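3.2 The blocks and the board

It may seem odd to spend a whole section of a paper on a handful of plastic blocks, but anyone who has worked with sorting tasks will know how much hangs on them, and we should like other groups to be able to set the task up much as we did. Our earlier work at Evton used household objects - spoons, cotton reels, a much-loved set of egg cups - and although people enjoyed handling them, they brought with them all sorts of private associations that we could neither predict nor measure. A person who sorts a spoon beside an egg cup is thinking of breakfast, and quite right too, but it tells us very little about whether shape or colour comes first to mind.

We therefore moved to plain blocks, drawn from what we call the Stedimum set. The blocks are small enough to be picked up comfortably between finger and thumb, and each is a single colour all over. We did wonder whether to give every shape in every colour, as is often done, and we tried this at length in our pilot sessions. The full crossing was tidy on paper but rather dull in the hand, and people soon fell into sorting by colour alone and chatting about the weather. An uneven mixture, in which some shapes come back in a second colour and others appear only once, held their attention far better and left more room for real choices.

The blocks are set out on a board of pale wood. We had begun with a painted tray, which was handsome but shiny, and several people told us that the yellow pieces were tiring to look at against it. Wood is kinder to the eye, and its grain is gentle enough that the blocks still stand out clearly. The opening layout is meant to look casual, with no shape or colour gathered in one place, so that any grouping is the sorter's own. Figure 4 gives one such layout.

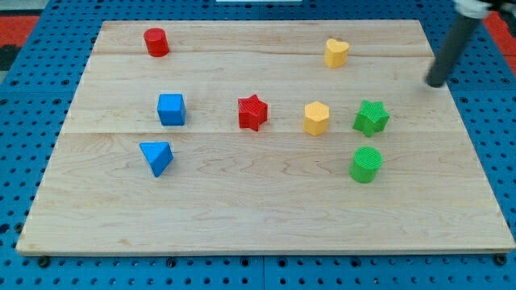 Figure 4. Opening layout of eight blocks on the wooden board. The star and the cylinder each appear in red and in green.

The near part of the board is kept clear as the sorting area. We ask people to bring the blocks forward into whatever groups seem sensible to them, and we are careful not to say how many groups there ought to be. Rampersad's scoring scheme, which we follow with 2 small changes described in Section 3.4, treats a block left where it was as a choice in its own right - a point we had overlooked in the pilot, and one that altered our reading of the heart in particular.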